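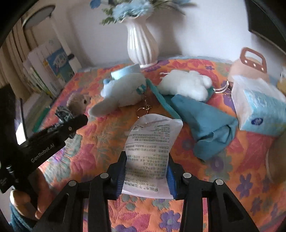
Makeup sponge pack in the blue ribbed pads, plush toys waiting their turn

Budgeting for more handheld grippers - how many is enough?

rarkon_fan
Thursday, March 21, 2024
So we get to order more handhelds in May!! I'm so excited. Soft stuff on a quilt is my favorite kind of session - plush, keyrings, tissue packs, all of it. We have 10 people recording and I'd love one gripper each, plus spare pads. Is that crazy?

Zemuvov
Not crazy, but I'd buy six and share. We bought 17 at once and half of them sit in a drawer.

brusden50
Disagree with Zemuvov. Sharing killed our schedule. Everybody wants the same afternoon slot. Do get the spare pads, and put them on their own budget line or they'll get cut.

chowdhury_k
What about storage? We planned for the grippers and forgot drives. Ask Quang Đoàn for his spreadsheet, it has 31 rows and I've used every one.

rarkon_fan
Oh, drives! Totally missed that, thank you. Maybe eight grippers then, and the rest goes to drives and pads.

Zemuvov
Eight is still too many :) but I like the drives part.

brusden50
Get the ten.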